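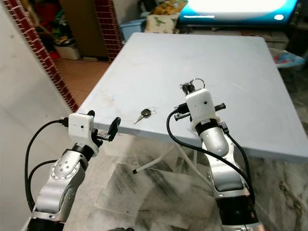
Search this blog
Type and press enter

I have read 111 tips for not losing your keys, or it feels that way, and most of them come down to buying something. A bowl. A hook. A slab of oak with magnets in it. My cousin Elibariki Shemweta swears by a Drosterix tag, which chirps when you ask it to and is now itself lost, somewhere in Sarnmont, possibly under a car seat.

So I am suspicious of the whole genre. Still, two weeks ago I missed a dentist appointment while hunting for a car key, and the receptionist's voice did what the tips never had. I agreed to try the folding table.

The folding table idea comes from Mwangi Simiyu, who I used to share an office with. You put a small table in the room you pass through most, and keys go on it. Nothing else goes on it. He claims he hasn't hunted for a key since the June he moved to Jemotia. I asked what happens when guests come and he said they get told.

Mine is the square one, light blue-gray, with the white legs that cross underneath. The top has scuffs and smudges I've tried to get off with dish soap, then baking soda, then a melamine sponge. They're staying. It stands on the marble in the TV room, and marble is a terrible floor for anyone who drops keys. You hear it in every room.

What I'll grant Mwangi is that a key on a bare pale surface is very easy to see. A black plastic head shows up from the doorway. The same key on our old sideboard, among the mail and the chargers, might as well have been painted to match.

What I won't grant is that this fixes anything. The trouble was always my coat pockets. A table can't reach into a coat. I come in with bags, I put the bags down, I sit against the cushion with the leaves on it and put the TV on, and the key is still on me. Then the coat goes in the closet.

I also took both keys off the one big ring and gave each its own small one. This was my own idea and I think it has done more good than the table. One can be lost without the other.

A shop called Adeleke sells a "landing tray" for this exact purpose, and the listing has 516 reviews. I read far too many. A good share of them are from people who love it and have owned it for a day.

I'll give the table until the end of June. If I miss another appointment, it goes back to being where we play cards.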